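Marketti makes and converts foam inserts, trays and liners for the inside of shipping cases and cartons. The company sells to instrument makers, repair depots, museums and small manufacturers that ship the same product many times and need it to arrive in the same condition each time.

# About Marketti

Marketti was set up by Tâm Trịnh and Trí Vũ after both had worked in packaging test labs. The first product was a cut insert for a line of bench scales. The customer had been losing units to cracked load cells, and the fix was a softer foam under the base and a stiffer one at the corners. Most of the work since then has followed the same method: find out how the item fails, then choose the density, thickness and contact area to suit.

The company has 84 employees at one site. Design, cutting, bonding and drop testing are all done in the same building. Molded parts are bought in from Lustley and finished here.

## What we make

- Die-cut and waterjet-cut inserts in polyethylene and polyurethane foam
- Layered trays with bonded bases
- Corner blocks and edge channel, stocked in 30 sizes
- Anti-static liners for circuit boards and sensors
- Replacement foam for existing hard cases, cut from a drawing or from the item itself

Open-cell polyurethane is used for light items with fragile surfaces. It compresses easily and recovers slowly, and it shouldn't be used under a heavy static load for long storage. Closed-cell polyethylene is stiffer, doesn't take up much water and holds a cut edge well. It is the usual choice for returnable cases. Where an item is heavy but has a finish that marks easily, a thin soft face is bonded to a firm base.

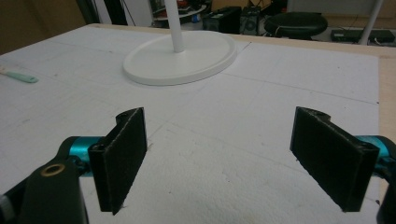 ## How a design is developed

An order starts with a sample of the item, or with a drawing that gives weight, center of gravity and any surfaces that must not be touched. Customers are asked to state the expected drop height. If they don't know it, we work from the packed weight and the shipping method.

The design office sets a static stress for the insert by dividing the weight of the item by the area of foam that carries it. That figure is checked against the cushion curve for the foam at the planned thickness. Too small a contact area lets the foam bottom out. Too large an area makes the cushion act as a hard surface. Many of the inserts sent to us for redesign have the second problem: the item is surrounded on every face, and the foam never compresses enough to do any work.

Cavities are cut slightly under size in soft foam and to size in firm foam. Finger recesses are added on opposite sides of any item that sits flush with the top face. Prototypes go to the customer with a fit sheet, which should be returned with the prototype even when no changes are needed.

## Testing

Drop tests are carried out on flat faces, edges and corners with the item or a weighted dummy in place. An accelerometer is fixed to the dummy where the customer's limit applies. Vibration testing is done on request and is quoted separately. Each test report lists the foam batch, the conditioning time and the carton grade, as a change in any of these can change the result.

We keep every approved design on file under a job number. There are now 3,161 of them. A customer who reorders with the job number receives the same foam grade and the same cut file. If a grade has been withdrawn by the mill, we send a new prototype for approval before cutting the order.

## People

Tâm Trịnh runs the design office and signs off all new cushion calculations. Trí Vũ is responsible for cutting, bonding and delivery schedules. Questions about a quote go to the sales desk, and questions about an open job go directly to the designer named on the fit sheet.

## Offcuts and returns

Clean polyethylene offcuts are sorted by color and sent to Skurnent for reprocessing into underlay and block stock. Bonded laminates can't be sorted in this way and are kept to the smallest size the design allows. Used inserts may be returned with a new order if they are dry and free of tape, labels and oil.

## Ordering and visits

The minimum order for a cut insert is 2 pieces. Prototypes don't count toward the minimum. Orders placed in July take longer, as the waterjet line is stopped that month for service; die-cut parts are not affected.

The trade counter is at the Lương Street entrance and opens at 8:30 a.m. Items brought in for measuring should be labeled with a contact name and, for repeat work, the job number.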